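Maple board on a pegboard table – oil it or leave it bare?
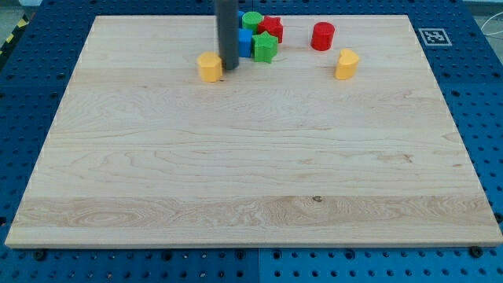
Posted in: Stimthorpe Toy Library – Repairs & Upkeep Team

Search the help pages Go All topics

Athina Tsakiris

Hi all! I've got a big rectangular board that I use as a flat surface for the plastic shape blocks (the stars, the cylinders, the yellow chunky one with all the sides). It's pale maple, strips glued side by side, and it sits on the blue pegboard table. I love the colour, and there's a lovely wavy bit of grain near the front with a little dark knot in it. It's never had a finish on it as far as I know. I paid 54 dollars for it second-hand back in April, so I'd rather not wreck it. Should I oil it, or will that make the blocks greasy? And do I need to worry about the knot? I've also got half a tin of Bremach floor varnish in the shed, if that's any use.

Print this page | E-mail this page to a friend

Caroline Shirima

Oil it, but thin! I did mine with food-safe mineral oil – two light coats with a soft rag, a night in between, then a good hard rub with a dry cloth. Plastic blocks won't mind once the extra is wiped off. Give it a light sand first with 200 grit, always along the grain, and go easy over the wavy part (figured maple can tear if you get carried away). Do the underside and the ends as well or you might get a bit of cupping. I'd leave the knot alone unless it feels loose when you press it with a fingernail. Expect the whole board to go a shade darker and a bit more golden.

I'd skip the floor varnish. It's a pain to touch up when it scratches.

plevis54

just leave it bare, mine's been fine for years. damp cloth, dry it straight after

Print | E-mail | Back to top

Related topics
Sticker glue on plastic blocks – what shifts it?
Filling a loose knot
Kälin wax or plain beeswax?
Pegboard table wobbles on lino (53 replies)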